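The Inventory at Pinow

The contract covered fixtures only. Miroslava Sokol read it twice on the train and once more in the hallway, then took off her gloves and started at the door.

Estex had bought the building at Pinow in November with everything in it. The previous tenant, Vávra, had sold bathrooms and had kept a showroom on the upper floor. Her job was to assign each item a line, a condition and a price. The form had four columns. The last was headed Remarks and was, by custom, left blank.

She wrote down the coat rack, branch pattern, and the orange armchair near its foot. She wrote down the roller blind. She priced the armchair at 50 and moved on to the sanitary ware. 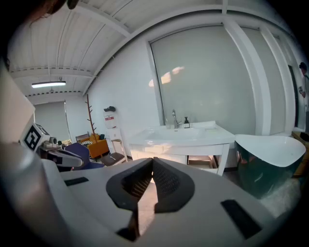

Upper floor, toward the frosted window: vanity with open shelf, and the green bathtub.

The tub was the expensive line. The old price list gave it as 875, without fittings. Its outer side was dark green and glossy enough to hold a reflection of the room. Miroslava checked the rim for chips with her thumbnail, working clockwise, and found none. Condition: good.

Kamil Vávra came up the stairs at that point. He had keys to return and took some time finding the right ring.

"You should run the faucet," he said.

"It's a display. There's no supply."

"No. But I ran it every evening at closing. On, off. So the handle wouldn't seize."

She wrote: faucet, chrome, one, not connected. He watched her write it.

"How many years?" she asked.

"Since the floor opened."

He went over to the basin and stood as a person stands at home before bed, both hands on the edge, looking at the place where a mirror would be. The window behind it was frosted and gave back very little.
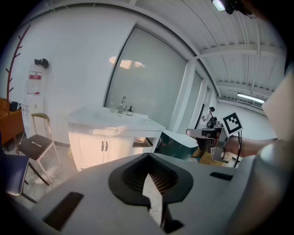

The drawer was where she lost time. An open drawer has to be inspected to the back, according to the Estex instructions, and its contents listed separately if worth more than 200. She knelt and reached in. At the back was a folded sheet of paper, which she opened on the countertop next to the soap dispenser.

It was a list in pencil. Towels. Bulb for the hall. Ask Libor about the key. Toothpaste.

"Is this yours?" she asked.

Kamil read it, folded it along the same lines and put it in his coat.

"There was a winter when I didn't go home much," he said. "The tub is too short to sleep in. The armchair is all right."

Miroslava looked at her form. The armchair was on line six, priced. She drew a single line through the figure, initialed the correction, and in the fourth column wrote: Property of K. Vávra, to be collected.

"By when?" he asked.

"The form doesn't say."

He put the keys on the countertop. She recorded them as one set and turned to the next page.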